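Flotari - About us

Who we are

Flotari writes working rules for robot cells. We do not sell robots and we do not build them. Our customers are small workshops, laboratories and schools that already have one or two arms on a bench and want clear instructions for the people who stand next to them.

The company was started by Chae-won Cha and Gun-woo Kong, who worked together before at Joduritz and were tired of safety binders that stayed on the shelf. Today we are 7 people. Our office is in Grastska, on the second floor, and the test room is behind the kitchen.

What we believe about rules

A rule must be short enough that a person can remember it with gloves on. We learned this slowly. Our first handbook had 201 pages, and when we visited the customer again in June we found it under a monitor. The present handbook has 25 pages and the customer has drawn in it with a pencil, so we think it is better.

We also believe that a rule should be tried by the person who wrote it. Yoon-hee Ko is responsible for this part of our work. Before a rule goes to a customer, she works under it herself for a full day - and then she gives it to Hyun-seo Joo, who reads every sentence as if he wanted to find a way around it.
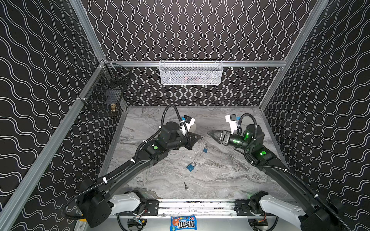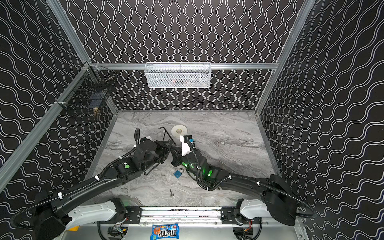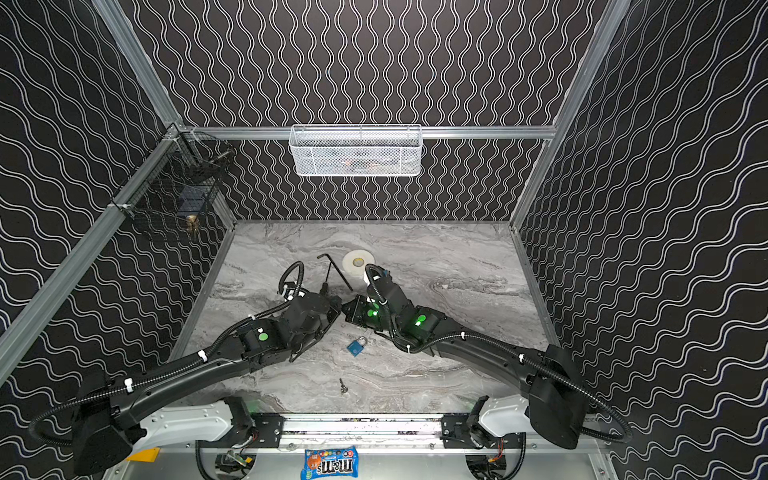
Two-arm cell with padlock and key on the work surface.

Rules we use in every cell

Before the arms are powered, two persons agree aloud who is the operator. Only the operator starts a motion. The other person may stop it at any time and does not have to explain.

Hands stay outside while a motion program is loaded, also when the arms are still. A status light tells you something about a motor. It does not give you permission to reach in.

Small parts are written on the task sheet before the session and checked against it after. Keys and hex keys are on the sheet too, because they disappear most easily.

Cables are looked at along their full length at the start of the day. If a tie is missing, it is replaced before the first run.

When two arms share one surface, the task sheet says which arm gives way. We had many discussions about this rule, and Gun-woo still prefers a different wording.

Any change to a rule is signed and dated, and the old page is kept.

How we work with you

First we come and watch, usually for two days. We ask your people what they really do, and we write it down without correcting it. After this we send a first draft, and you send it back with your comments. Most customers need three drafts. Konstantinidis, our longest customer, needed six and we are still friends.

We are not a certification body. If your cell needs a formal assessment, we can prepare the papers with you, but somebody else must sign.

Contact

Darcy Dhillon answers all first questions, by telephone on extension 2221 or at the office. Please tell him how many arms you have and how many people work near them. Visits to the test room are possible by appointment, and please wear closed shoes.

Page last changed: September 2018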